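Notebook, Caltumance shop floor, May
Cloth handling, folding and wiping, 2:40 pm

Question for this round: can the Dredach policy be left alone with a chore yet? Short answer so far is no, at least with fabric.

Data on hand is 3000 demonstrations, of which 1680 survived filtering. Most of the rejects are regrasps where the operator lost the edge and went hunting for it. I'm inclined to put some of those back. A policy that has only seen clean pinches has no idea what to do after a miss, and misses are most of what we get on cloth.

Ran 112 trials on the single-fold task with the current checkpoint. Rigid pick and place is fine and I have stopped logging it in detail. Fabric fails in the usual ways: two layers picked up as one, or the fingers close on a fold and the corner stays behind. Lowering the closing force helped with the first and made the second worse.

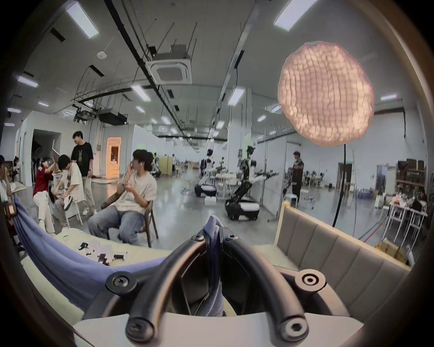
Sayegh's planner assumes the corner is visible before the grasp. On a draped piece it often isn't, and the planner then picks the nearest ridge and calls it a corner. Added a confidence cutoff – the arm now stops and waits. Safer, but a machine that waits for a person every few folds is not doing the chore.

Wiping is further along. Contact is forgiving and a missed patch can be covered by a second pass. Drotilora tool mount still has play in it at the base, so force readings from before the retightening should not be compared with later ones.

To do:
– relabel the regrasp rejects
– rerun with 2 closing forces, same cloth, same start pose
– check the wrist calibration before blaming the policy again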